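Drudden Forums > Mobile bases > Faults and safety

Thread: Base ran on after e-stop, mock grocery room

emersha
Posted 3 Dec 2019
We had a run-on yesterday and I want to know if anyone else has seen it. The base is a Lekell, the task is shopping: drive to the produce stand, pick the items on the list, put them in the basket. On the third run I hit the wireless stop and it kept rolling for 900 mm before the brakes came on. It was supposed to stop in 200. No one was hurt and nothing got hit. The log shows fault 1614 and then nothing until the restart.

The floor is carpet tile. There's a black cable lying across it near the tape. 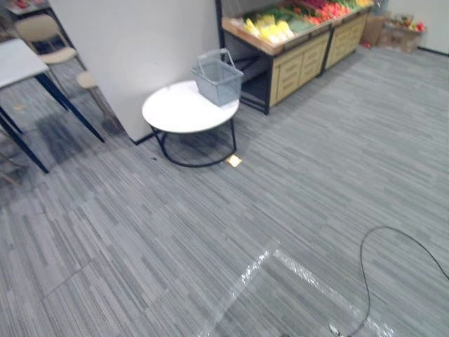 The battery was fully charged and the firmware is the one from August. I have not changed any of the brake settings. Has anyone had 1614 together with a late stop?
– Eyerusalem Mersha

workneh_lab
1614 is a heartbeat timeout on ours. The radio drops, the base waits for the link to come back, and your stop press sits in the queue. Check the timeout value. Ours shipped much too long and we cut it down.

claizer
I don't agree that this is a settings problem. A stop should never sit in a queue. If it does, the stop is wired through software and you should not be running with people in the room at all. Pull the side cover and see if the stop relay cuts motor power directly.

Also, get that cable off the floor. A wheel that snags on a connector can give you all kinds of odd faults.
Caroline Laizer

workneh_lab
Fine, but a snagged cable doesn't make a base roll farther. And the timeout takes two minutes to check.

claizer
Check it, then. Just don't call it fixed afterward.

emersha
Pulled the cover this morning. Caroline is right, the relay only feeds an input on the controller. The timeout was also set long, so you both get something. I have asked Godalura for the hardwired kit and the base stays parked until it arrives. Picking is being done by hand for now, so we at least keep the item lists moving. Carrots, cucumbers and tomatoes are the most common items on them.

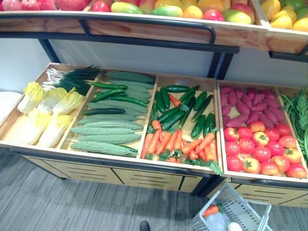
Steps before the base goes back on the floor

1. Fit the hardwired stop and test it with the radio switched off.
2. Shorten the timeout and write the new value on the cover.
3. Move the cable to the wall.
4. Repeat the stop test 3 times at full speed, with the room clear.

workneh_lab
Add a test with a low battery. Ours braked later when it was low.

claizer
I'd want more than 3. Otherwise good. Please post the distances when you have them.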